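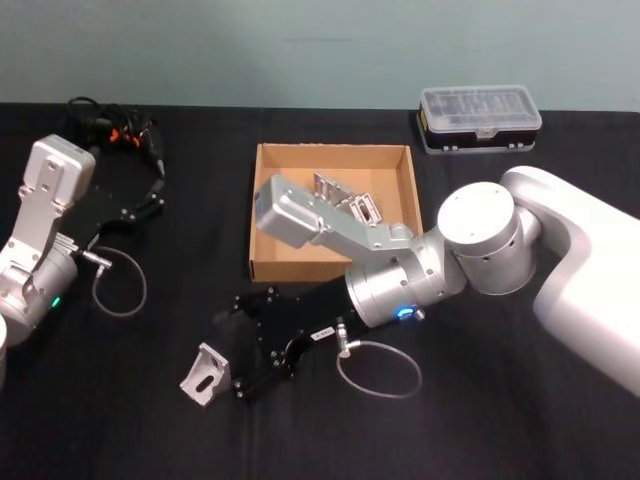 Informe de avance del segundo trimestre para Mitness, entidad financiadora del proyecto de dispensación a distancia de Farmacia Cardoso.

## Situación general

La tienda en línea lleva abierta desde abril y sirve a los municipios del valle de Tikovine. En el trimestre se han tramitado 700 pedidos, casi todos de parafarmacia y medicamentos sin receta. El objetivo para final de año sigue siendo de 2.000.

El catálogo publicado tiene 1.000 referencias. Faltan por cargar las de dermatología y las de veterinaria, pendientes de que el proveedor envíe los prospectos en formato legible. Los genéricos aparecen ya junto a la marca equivalente, con el precio de ambos, como se pidió en la revisión de marzo.

## Entregas

El reparto lo hace Stisau con dos rutas diarias. El corte de pedidos se adelantó de las 17:00 a las 16:00 y desde mayo salen completos los envíos de la tarde. Hubo 20 incidencias: direcciones mal escritas en su mayoría, y varios paquetes devueltos por ausencia. Se ha añadido un segundo teléfono obligatorio en el formulario. 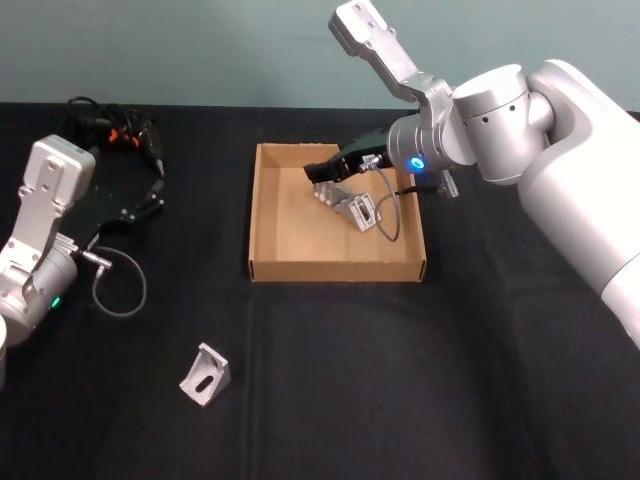
*Bandeja de cartón y escuadras metálicas sobre la mesa de trabajo.*

## Consultas al farmacéutico

El chat de consulta funciona en horario de mostrador. Las preguntas más repetidas son sobre interacciones con anticoagulantes y sobre dosis infantiles de paracetamol. Las respuestas se archivan con el pedido. Queda sin resolver el aviso automático cuando un cliente repite el mismo analgésico en pocos días; el programador ha entregado una primera versión que todavía da demasiados falsos avisos.

## Gasto

La partida de informática está ejecutada en su totalidad. En transporte se ha gastado menos de lo previsto y solicitamos pasar el sobrante a embalaje isotermo, que hará falta en julio y agosto.

## Próximo trimestre

- Cargar dermatología y veterinaria.
- Corregir el aviso de compras repetidas.
- Renovar el acuerdo con Stisau, que vence en septiembre.
- Enviar a Mitness la encuesta de clientes.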